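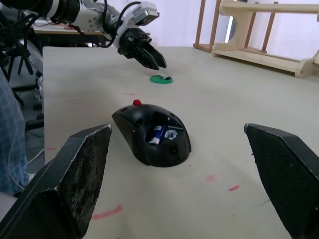

Fig. 1. Computer mouse, top cavity open, AA battery inside.

Tags: Food & Drink > Snacks > Open data
Search this site Go

Lultar Snack Records – README
Maintainer: Uriel Figueroa, Tallside
Last revised: 03/06/2023

Summary

Lultar is a table of 63 savory snack products with ingredient lists, nutrition values, and bench measurements of texture and surface color. It covers baked, popped, and fried items made from potato, corn, chickpea, lentil, and rice. Flavored and plain versions of a product are separate rows. Sweet snacks and nuts are out of scope.

Files

products.csv – one row per product, keyed by product_id
nutrition.csv – values per 100 g, copied from the pack
texture.csv – peak force and number of breaks, one row per piece
color.csv – L*, a*, b* readings and a gloss flag, one row per piece
notes.txt – free text from the bench, lightly edited

Product names were replaced with codes. Pack size, country of sale, and base ingredient were kept. The country of sale may differ from the country of manufacture.

Texture

Packs were opened on the day of testing. From each pack, 11 whole pieces were tested and broken pieces were set aside. Peak force is in newtons. Blank cells mean the piece slipped and no reading was taken. Do not fill them with zero. Pieces from the Ladedby batch were tested with a wider probe, so their forces should not be pooled with the rest. Filter on probe = W to remove them. 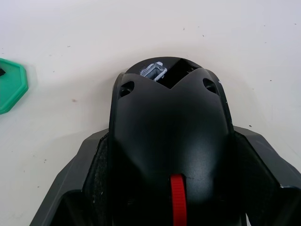

The gloss flag in color.csv marks fried and oil-sprayed pieces that reflect enough light to disturb a reading. It was set by eye. The effect is easiest to see on a dark curved surface: the black molded plastic in the photo has soft highlights along its shoulders and a darker band down the middle, although the plastic is a single color. A curved chip with an oil film does the same on a smaller scale. For flagged rows, use the median of the readings and ignore the maximum L*.

Color was read before texture on the same pieces. The two files join on product_id and piece_no.
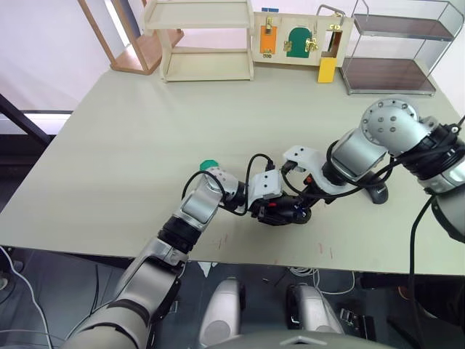 Pea and lentil crisps were the hardest to separate from the background in the automatic outline step. Their edges are thin, and the color is close to many bench tops. A pale greenish-beige tabletop like the one under the two grippers would be a poor choice for these products. We used a matte blue sheet for all legume items and a white one for the rest. The sheet column records which was used, and area values should be compared only within one sheet color.

Known problems

- Fiber is missing for 4 products because the pack did not list it.
- Salt and sodium are both present. Sodium was not converted.
- Relative humidity was not logged before April. Rice-based items from that period may read soft.
- Maruyama codes ending in B are a second production lot, not a second flavor.

Storage

Retained packs were kept sealed for 90 days and then discarded. Repeat measurements on the original lots are not possible.

Use and contact

Free to reuse with credit to the Lultar project. The values are not suitable for label claims or allergen decisions. Send corrections to the maintainer with the product_id and the row number.

Share 4 | Comments 0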